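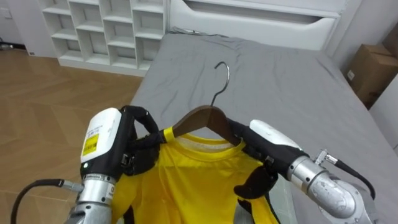 3. How people talk about getting dressed

I went into this part of the study expecting folks to tell me about clothes. They mostly told me about time. I'd sat down with the wardrobe diaries from Sterkcombe – 244 of them, each kept through December – and my plan was to sort every entry by garment. That plan lasted one afternoon. The writers kept wandering off into bus schedules, cold floors and what their sisters used to borrow.

So I started over and coded the entries by what the writer was worried about. That gave me 3945 short passages to work with, and Sevim Özkan read a share of them separately so we could compare notes (we argued a lot over the word "decent," which I still think she reads too kindly). 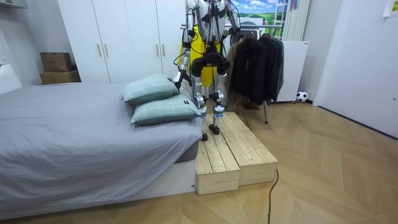 Four kinds of worry came up again and again: weather, being late, being looked at, and laundry. Figure 3 in the printed supplement shows how they overlap. Laundry surprised me the most! People in the Holto neighborhood, where a lot of buildings share machines, wrote about the next day's outfit as something they had to plan the night before, and they'd often name the fallback too. Over in Hiser the fallback hardly ever shows up.

Cheema's older survey put this kind of thing down to income, and I don't want to wave that away. But the diaries have plenty of comfortable households fretting over a missing sweater.

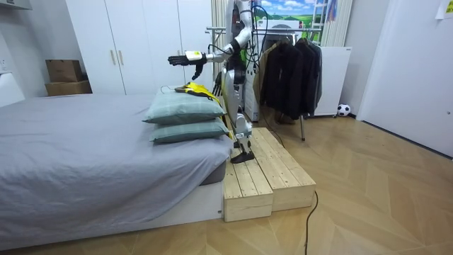

I should also say that diaries flatter the organized. Anyone who writes down what they wore every morning for a month is already a bit unusual, and a few writers clearly began dressing for the diary. One put it this way: "Wore the green again, then changed so I'd have something to write." I kept her entries in, and Section 4 looks at what the overlaps do without them.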